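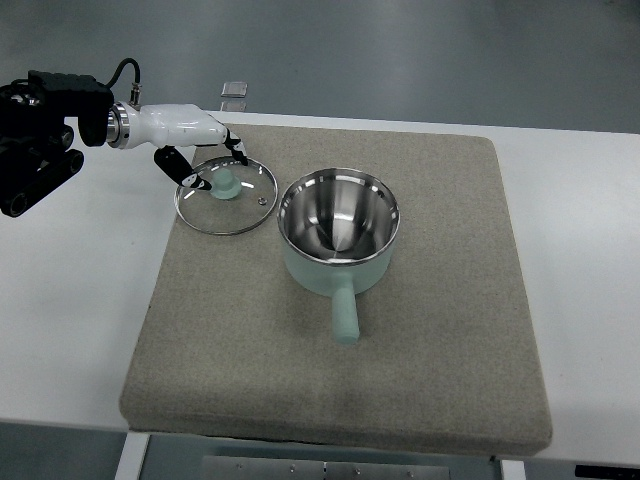
The Lid

My aunt left me the restaurant and my cousin the recipe, and she did it on purpose.

The restaurant was called Lefèvre, after a man she had once been engaged to and still wanted to annoy. It had a leaking awning, a good stove and a loyal crowd of retired dentists who came for one dish, a beef stew that took most of a day and tasted like being forgiven. The recipe sat in my cousin's apartment in Groltance, two hours up the valley, in a cookie tin she would not open for me.

"Two hundred dollars," she said on the phone.

"For the recipe?"

"To look at it."

I told her I would sooner serve soup. Then I served soup, and the dentists sent it back one after another, very politely, the way they must have once told people about root canals.

So in December I took the train to Groltance with $200 in an envelope and a bottle of Rirkeo, a plum liqueur our family gives to people it isn't speaking to. The trip is 108 miles and the heat in the car was stuck on high. By the time I arrived I had the complexion of a boiled ham and had forgotten the speech I'd prepared about blood and loyalty.

My cousin counted the money twice. She put the Rirkeo in a cabinet with several other bottles of Rirkeo. Then she set the tin on the kitchen table and sat down across from me like a border guard.

Inside was an index card in my aunt's handwriting. I knew it from birthday checks, all of them for $3.

Brown the meat, it said. Onions. The usual. Put the lid on and do not lift it, whatever anyone says.

I turned it over. The back was a coupon for carpet cleaning.

"The usual what?" I said.

"I was hoping you'd know," said my cousin. "You worked there."

"I worked the coat check."

We looked at the card for a while. Outside, the bus to Sillov went by with no one on it. My cousin got up, took a pot out from under the sink and began cutting onions, badly, with her coat still on. I browned the meat. We argued about bay leaves and then about a bicycle from when I was nine. She put the lid on, and every few minutes one of us reached for it and the other one slapped the hand away.

It took six hours. It was not my aunt's stew. It was thinner, and it had a taste at the back of it that neither of us wanted to be the first to call burnt.

"The dentists might not notice," my cousin said.

"They notice everything. They noticed my molars."

She ate another bowl. Around midnight she slid the envelope back across the table. I opened it on the train home, and she had kept forty for the onions.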